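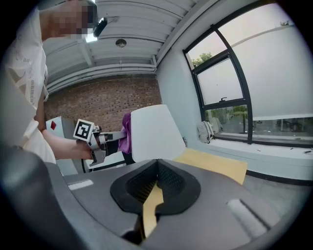
Doltley kit planner

A small set of spreadsheets and one script for working out what to buy before you start collecting hand-held gripper demonstrations. We wrote it for our own July order and liked it so much that we cleaned it up for everyone else!

What's in it

parts.csv: one row per item, with supplier, lead time and a spares column
budget.csv: totals by month, filled in by the script
plan.py: reads both files and prints what you need to order first

Settings

operators: 2
session_minutes: 90
sessions_planned: 150
sessions_funded: 135

The gap between planned and funded is real. We're still waiting on the Didenko quote for finger pieces, and if it comes in low we get those last sessions back (fingers crossed).

Notes

Budget for cables and printed marker cubes early. They're cheap, so they tend to get left off the list. Cloth items live on their own tab, Prernero, named after the room we keep them in.

Prices are left blank on purpose. Fill in your own.

Maintained by Ginette Penner. The script is by Bijan Kazemi, who would love bug reports, especially on the lead time math.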